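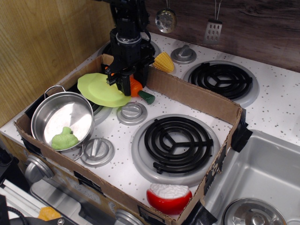 Putthorpe: I'd still say take the box off and let them play on the bare hob. A toy cooker has a flat top for a reason, and once there are walls round it you can't slide a pan across from one ring to the other. Ours had a rail round the back and even that got in the way.

hobnail67 wrote:
You can't slide it, no, but you can lift it. The pot has wire handles. The reason for the walls is that the carrot was going on the floor every few minutes and then under the radiator. I cut the flaps off a box, took the bottom out so the knobs and rings are still there to use, and taped the corners in black because that was the tape in the drawer. It cost nothing and it comes off in a second if they get fed up with it.

Putthorpe wrote:
Things rolling off is part of it though. They pick them up. Mine learnt to put the lid on first.

marrowfat wrote:
I'm with hobnail67. We run a toddler morning in a church hall with a sloping floor and anything round is gone. Peas were withdrawn years ago. A low wall is fine as long as small arms can get over it. What did you do about the raw edges? Corrugated card goes soft on the top edge once it's been leant on for a week or so, and then they start picking it.

hobnail67 wrote:
Nothing along the top yet, only the corners. They were the bit I thought would go first. It's been on for a fortnight and the walls are still standing up straight. I was going to run tape along the top but I'm in two minds, as tape edges get picked as well.

marrowfat wrote:
Cloth tape, folded over the edge so half is inside and half outside, and press it down with the back of a spoon. Don't use parcel tape. It lifts, and then you have a long shiny strip in somebody's mouth.

Josué Seixas wrote:
May I ask how it is held to the cooker? I have a similar toy at home and a loose box moves about when the children push against it. I tried poster putty and it left grey marks that I could not get off.

hobnail67 wrote:
It isn't held. It just sits there. It does shift a bit if you shove it, but the knobs stop it going very far because they're raised. If I wanted it fixed I'd use a couple of strips of that hook and loop stuff on the back, where the marks won't show.

Putthorpe wrote:
So it moves, the edge goes soft and you can't slide a pan. I rest my case.

oldtin wrote:
Bit harsh. It's a cardboard box.

I went the other way and bought the wooden surround that Prerard used to sell, with the little dowels. Nice enough to look at but it only fitted their own cooker, and the gap at the back was just wide enough for a toy mushroom. I fished the same mushroom out so often that we called it Mushi and it got its own shelf in the end. The surround went to the charity shop in July. Cardboard would have done us.

marrowfat wrote:
We had the Prerard one as well. Same gap.

Josué Seixas wrote:
Thank you for the suggestion of the strips, I will try them at the back. Another question. Do you keep the vegetables in the pot at the end, or separately? My wife prefers a basket. I think that if they live in the pot they are always ready, but then the pot is never empty for cooking.

hobnail67 wrote:
Pot for the ones in use, tub on the shelf for the rest. I put out four or five things and swap them over now and then. Left to themselves mine will tip the whole tub in on top of the hob and then nobody can find a ring to put anything on.

The green lumpy one lives in the pot permanently. I have always called it broccoli and my sister says it's a pepper. It came in a mixed bag from a jumble sale so there's no telling.

Putthorpe wrote:
Four or five is too few. We had a full crate out, fruit, veg, tins, eggs, the lot, and they played shops with it as well.

oldtin wrote:
Depends on the age. Under threes, I'd keep it small. Older ones want the crate.

marrowfat wrote:
Agree with oldtin. At the toddler morning we have one pot, one lid and a few bits of veg per child and it goes much better than it did when everything came out. It also takes me ten minutes to pack away where it used to take half an hour. There were 164 pieces of play food when we last did a proper sort and a good half of it was duplicates or chewed. We gave a bag of it to the nursery at Ulley, who wanted it for their mud kitchen.

While I'm here, metal pans. Are people happy with them? I have a parent who says steel is too noisy and wants us to go over to plastic. I like them because they wipe clean and you can put them through the dishwasher. But they do clang.

hobnail67 wrote:
Steel every time. I've got a plastic set in the loft that has gone sticky for no reason I can work out. The steel one is older and still shiny inside. The thing to look at is where the handles join the pot. On the cheap ones the wire isn't turned in properly and there's a sharp end. Run your thumb round before you hand it over, and if it catches, squeeze it in with pliers.

Putthorpe wrote:
On this we agree. Steel. Tell the parent to put a tea towel under it.

oldtin wrote:
A tea towel on the hob means you can't see the rings, so why have a toy hob. I stuck felt pads to the bottom of ours, the sort for chair legs. You have to peel them off before washing, which is a nuisance, so in practice ours got wiped with a cloth.

Josué Seixas wrote:
I have put the strips on this evening. It is holding well. I made my walls a little lower at the front than at the back and the younger one can now reach the knobs without leaning on the card. The older one has complained that the food should be allowed to fall off because that is what happens in a real kitchen.

Putthorpe wrote:
Sensible child.

hobnail67 wrote:
Lower at the front is a good idea, I might trim mine. How much did you take off?

Josué Seixas wrote:
The width of my two fingers. I drew a line with a ruler first, then cut from the outside with a bread knife, slowly. Scissors crushed the card.

marrowfat wrote:
Bread knife is right. Score it first if it's double thickness.

Going back to the lid question, because Putthorpe brought it up. Do people bother with matching lids? We've lost nearly all of ours and use whatever round thing is about. Saucers, plates from the tea set.

hobnail67 wrote:
There's a pale green round thing with a wavy edge that gets used as a lid here. It could just as well be a plate, and it has been a hat. It doesn't match anything. They haven't complained.

oldtin wrote:
Jam jar lids for the small pans, if you check the rim for sharp bits.

Putthorpe wrote:
I kept ours matching. It can be done if you count them back in at night.

marrowfat wrote:
I admire that and I'm not going to do it.

Edit, May 20, 2018: I did the top edge of ours in cloth tape as described above, having made a card surround for the hall cooker over the weekend. Fold it a short length at a time. If you try to do one whole side in one go it wanders off and you end up with a ridge. I left the bottom edge alone because it needs to sit flat. Carrots stayed on all morning – one child did post a few over the wall on purpose, but that's a different matter.

hobnail67 wrote:
Good to hear. I'll do mine the same way when I've bought the tape. Does the red stuff mark clothes? I can only get red or black locally.

marrowfat wrote:
Ours is red and it hasn't so far. I'd go for black if you've already got black on the corners.

This site uses cookies to remember your login and to count visits. By continuing to browse you agree to this. Accept / Read our cookie policy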